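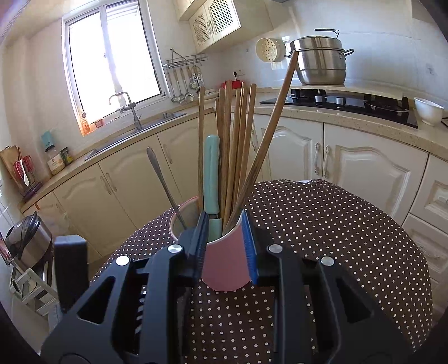

Pink utensil holder on a polka dot tablecloth, kitchen behind.

The Clellent Remembrance Journal

We started making this journal for families who wanted to keep the story of a hard day, and the kindnesses that came after it, somewhere sturdier than a phone. It has found its way into a good many homes since then (and quite a few classrooms, which we hadn't planned on at all!), and we still love hearing where each one ends up.

Inside are 94 lined pages, each with a gentle question printed at the top in small gray type. Where were you when you heard? Who called you first? Who brought food, and what was it? You can answer them in order, or skip about, or ignore the questions completely and just write, as my own aunt did, sideways and in pencil. At the back there are 17 blank pages for clippings, cards and children's drawings, and a pocket for anything too thick to glue.

The cover is dark green cloth over board, sewn by hand at our Workham bindery, and it lies flat once you've opened it a few times. Two ribbons come with every copy, so a parent and child can each keep their place.

Jinlong Kang, who teaches eighth grade in Skerkosstead, wrote the classroom guide that comes along with it. His students take the journal home and ask an older relative about a day they have never forgotten, and he has left plenty of room for the ones who would sooner listen than write.

Item number: 1410
Cover: dark green cloth
Ribbons: 2
Classroom guide: included
Made by: Clellent, Workham

Orders placed before noon on Friday leave us the same day. If you'd like a name stamped on the cover, please allow up to 17 days, and do check the spelling twice before you send it to us. Gift wrap is plain brown paper from Cheng, tied with cotton string.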